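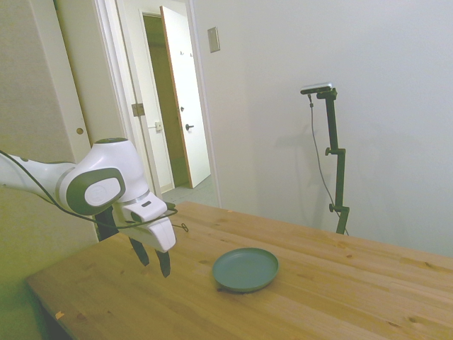

Plokesby Home Help > Furniture > Finishes

Oil finish on a wood table still tacky after a week

Seema Bhatt
Posted in June

I sanded a wood table back to bare wood, finishing with 80 grit, and put on Irkemance hardwax oil, two coats, one day apart. The can covers 59 square feet and I used nearly all of it on a much smaller top. A week later the surface still grabs at paper, and a plate left overnight sticks slightly when lifted. The room is kept cool and the windows stay shut. Do I wait, add heat, or strip it?
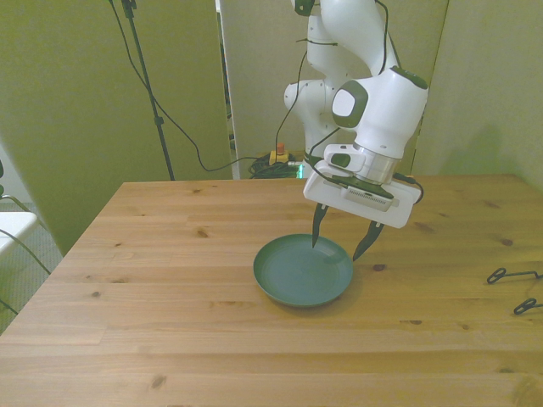 Photo: Seema Bhatt

The underside got one thin coat from the same can on the same Sunday and is fully hard. I would like to avoid sanding again if possible.

nyaga864

The underside rules out a bad can. You have too much oil on the top. Hardwax oil cures by taking up oxygen, and a thick film skins over while the layer below stays soft.

Wipe a hidden corner with a lint-free rag dampened with mineral spirits. If the rag picks up residue, do the entire top, working with the grain and changing rags often. Buff dry and leave it for 48 hours with a window open. Lay used rags flat outdoors to dry — oil rags in a pile can catch fire by themselves.
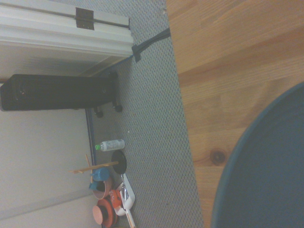 Edge of the tabletop, with a knot in the grain.

Check knots separately. They absorb less oil than the wood next to them, so the excess sits on the surface and may need a second wipe.

80 grit is also coarse for a top. Deep scratches hold extra oil. For a later recoat go to 150, vacuum, then apply a very thin coat with a white pad and remove anything that has not soaked in after 15 minutes. 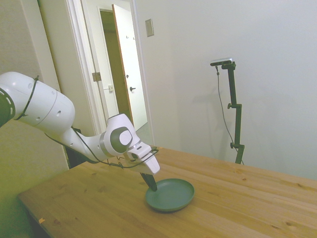 Keep plates and paper off it until it passes a thumb test: press hard for five seconds, no print, no drag.

Tudden

had the same thing with a desk. just waited. took a month but it went hard, no wiping. I did run a fan in the room

Seema Bhatt

Corner test left yellow residue on the rag. Doing the whole top tomorrow morning.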